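Dagmar Trnka Wants You to Wash Your Sweaters in a Tub

By the time I got my coat off, Dagmar Trnka had already put a skein of wool in my hands. "Smell it!" she said. "Go on, right up to your nose. Sheep, isn't it? Just sheep and a bit of hay."

She was right, and I spent the next three hours in her kitchen in Iltham learning more about raw fleece than I thought there was to know. Trnka has been washing, dyeing and spinning wool for 23 years, and she talks about it the way other people talk about a great meal they had on vacation. Her own start was an accident. A neighbor was clearing out a barn in May and offered her four fleeces that were headed for the compost heap.

"I ruined the first one completely," she said, laughing. "Hot water, lots of soap, and I stirred it like soup. I ended up with a doormat. But the second one, oh, the second one came out like a cloud, and I was done for."

What she does now is teach. Her Saturday workshop takes eight people at a time, and the waiting list this fall stood at 45. The first morning is all washing, before anybody gets near a spinning wheel. She has people soak the fleece in water as warm as they'd like for a bath, with a squirt of plain dish soap, and then leave it alone for 20 minutes. That last part is the hardest for beginners, she told me, and she has been known to send the whole class out for a walk.

"You want to poke it. Everybody wants to poke it! Wool felts when you rub it, so keep your hands in your pockets and go look at the ducks."

Then it's lift, drain, fill again at the same temperature, and repeat until the water runs fairly clear. She's fussy about the temperature and relaxed about everything else, including what you wash in. Bathtub, sink, a plastic basin from the hardware store, she has used them all.

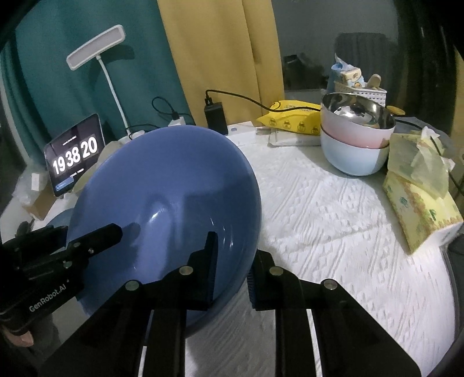 Deirdre Heffernan took the workshop two years ago and told me on the phone that it changed how she treats every sweater she owns. She used to pay for dry cleaning. Now she does the whole pile in an afternoon with the radio on, rolls each one up in a towel, presses the water out with her knees and dries it flat on the guest bed. "I had a cardigan of my mother's that I was scared to touch," she said. "It's the softest thing in the house now."

Trnka beamed when I passed that on. She loves the sweater people as much as the spinners, and she would like to see far more of both.

The dyeing happens in her back porch, and I could have stayed out there until dark. She uses onion skins, walnut hulls and madder root, and keeps a notebook with a scrap of yarn taped beside every recipe. My favorite was a rusty orange from a bag of onion skins that her grocer had saved for her.

"You never get the same color twice," she said. "I used to be upset by that. Now I lift the lid and it's like a birthday."

Her next plan is a blanket called Vörös, which is Hungarian for red, woven entirely from yarn she has dyed with madder. She has 84 skeins ready and thinks she'll need a good many more. The loom takes up most of the dining room, so the family has been eating in the kitchen since summer.

I went home with a bag of gray fleece on the passenger seat and strict orders not to stir.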